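Sat 6 January

Fewer demonstrations, better chosen

Since March I am working with Olga Salgado on one small question: how many demonstrations does a policy need to learn to pick up a piece of cloth from a table? We collect them by hand, with a gripper that a person holds and a camera fixed on it. No robot is needed for this part, so I can do it in the evening at my own desk.

Our first set, which we call Harju, had 340 demonstrations. I was proud of it, but the policy trained on it was not good. It went to the middle of the table every time, also when the cloth was near a corner. When I looked through the recordings I understood why. I had almost always started with the gripper right over the cloth, so the policy had never learned to search.

For the second set, Desley, we changed only the starting position. The person begins over bare table, with the cloth at the side of the view or completely outside it, and then moves slowly until the cloth is between the fingers. 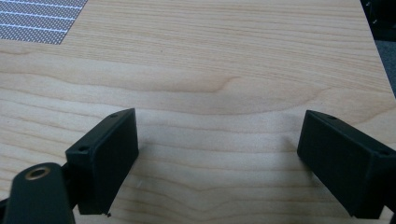 View from the gripper camera: fingers open over the bare wood, gray mesh fabric in the upper left corner.

Desley has 200 demonstrations, so it is clearly smaller. We tested both policies with 40 trials each, same table and same lamp. The Harju policy failed in 17 of them. The Desley policy failed in six, and most of these were with the cloth folded double, a case we did not train well.

Joana Abreu asked me if the wood grain could help the policy to know where it is. It is a fair question and I have no answer yet. The grain on this table has large waves, and a network can use such things without telling you. Next I want to cover the table with plain paper and repeat the test. If the numbers fall, I will write it here also.

Olga thinks we should collect the folded cases first. We will probably do her plan, she has the better table for it.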